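Cluta canal path: where we've got to

Hello again! September 1, 2020 and I'm happy to say the Rendadholm end of the path is laid, all 549 metres of it, and it looks lovely (even in the drizzle). Kurnine had the edging down two days early, so I've moved them on to the seating terraces.
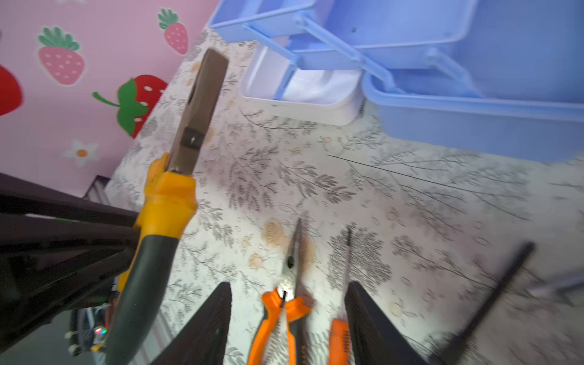
Planting and money

We've got 144 alders on order for the wet bank, to go in before January. The Deng footbridge is still waiting on its permit, which is a pain, and I'd like to hold back the 5% contingency until it comes through. Could you let me know if that's all right with you?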